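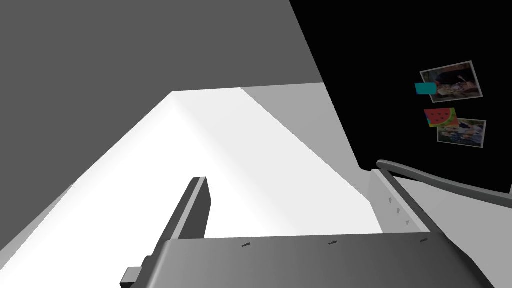 Speaker notes, Clunden Robotics Club talk. Twelve minutes, then questions.

Opening. Say who we are. I'm Anel Oosthuizen, I look after the simulation side, and Jacobus Pretorius runs the build bench and will take the questions on motors. We meet in the Sithole block after lessons, from 4 until the building closes.

Explain the task early, people get lost otherwise. The pupils drive a simulated two-armed robot round a kitchen. They are given a job, such as picking up one item and putting it down somewhere else, and every attempt is logged. We call the kitchen Brondwood. Each arm has its own wrist view, and that is what the driver mostly looks at. 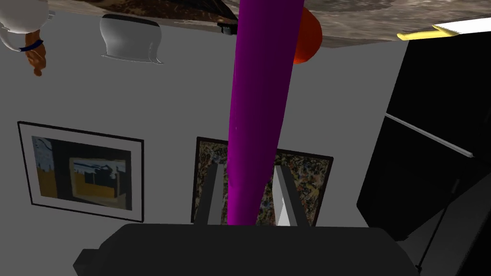 Next point is wrist angle. When the hand rolls over, the view rolls with it, and the counter can end up along the top of the screen. New drivers push the wrong way. We now give everyone 2 sessions of plain reaching before they try to grasp anything. Pause here and ask who has reversed a trailer.

Mention gaps. A finger that looks close to the object on screen may still have space beside it — check both sides before closing. 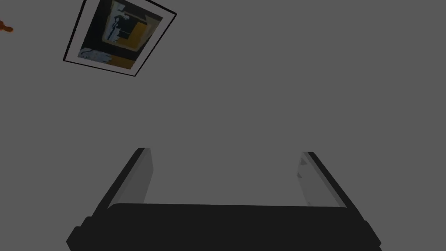 Simulator still: Clunden Robotics Club

Lost views. Sometimes there is only wall between the fingers and hardly anything to steer by. The rule is to stop, find one thing you know, a picture or a corner, and back off from there. Jacobus wanted a reset button. We tried that in December and they pressed it all the time, so it went.

Numbers, keep this short. 68 logged attempts last term. Don't read out the table, it's in the handout. Say that the log sheets were filled in by the pupils and a few are missing the end time.

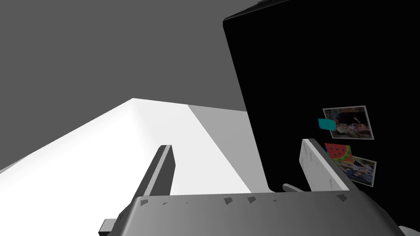 Working near the fridge is harder than the open counter. The door is black, so it's difficult to judge depth against it, and the drivers use the magnets and photos as markers. One pair wrote "left of the watermelon" in their notes and the rest copied it.

Then the Skovemier round. We enter 2 teams, same kitchen, different jobs. Hand over to Jacobus for the real arm — he needs the other laptop, so swap cables while people are looking at the handout.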